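# Unit 7: Learning Placement Tasks from Demonstration

Handout accompanying the lecture of 9 December 2021. Students are expected to have read the Varnberg report on imitation learning before attending the tutorial.

## 7.1 Purpose of the unit

The preceding unit treated motion planning as a geometric problem in which the goal pose was known. In practice the goal is often given as an instruction, and the pose must be inferred from what the cameras report. This unit examines behavioural cloning as a method for closing that gap, using a small tabletop task as the running case.

## 7.2 The grid placement task

The task is defined on a three-by-three board. An instruction names a cell by its row letter and column number, and the arm is required to leave a block in that cell. The Plumau protocol, adopted here without change, treats a trial as successful only if the whole base of the block lies within the cell when the gripper has withdrawn. A block that touches a dividing line is recorded as a failure, even where the intended cell is obvious to an observer.

The board offers a discrete goal space and a continuous action space. Errors in the two can therefore be reported separately:

- **Selection error** – the block is released in a cell other than the one named.
- **Placement error** – the correct cell is chosen but the block crosses its boundary.

Students frequently merge the two categories in their laboratory reports. Marks will be deducted where this occurs.

## 7.3 Demonstration data

The Azevedo set contains 700 demonstrations, each recorded as joint positions paired with camera observations. Demonstrations are divided by instruction before training, so that 2 cells are withheld entirely and appear only at evaluation. A random split across all demonstrations is not acceptable for this exercise, as it gives no information on whether the policy has generalized to an unfamiliar goal.

The policy takes the current observation and the instruction, and predicts a short sequence of joint targets. Training minimizes the difference between predicted and demonstrated targets. Note that this loss is computed in joint space, whereas success is judged on the board – a low training loss does not guarantee an accurate placement.

## 7.4 Viewpoint and calibration

Row and column labels are fixed to the table and do not change with the camera. Their appearance in the image does. A policy that has associated "top left" with a region of pixels will fail when the viewpoint is altered, and the failure will be counted as a selection error.

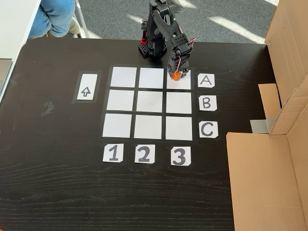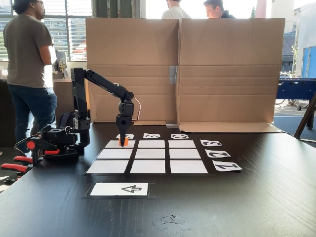 Two remedies are considered in the lecture. The first is to calibrate each camera against the corners of the board and express all goals in board coordinates. The second, favoured in the Brolmont experiments, is to train on several viewpoints together and supply no explicit calibration. The first requires fewer demonstrations but is sensitive to any movement of the board after calibration. The second tolerates modest movement at the cost of a longer training run.

## 7.5 Tutorial preparation

1. Derive the mapping from image coordinates to board coordinates, assuming a planar table and four known corners.
2. Explain why three seeds are required for each training condition, and state how the variation between them should be reported.
3. Propose a change to the loss in Section 7.3 that would penalize placement error directly. Identify any quantity that must be measured in addition to joint position.

Written answers are to be submitted through the course site before the tutorial. The October version of the marking guide remains in force.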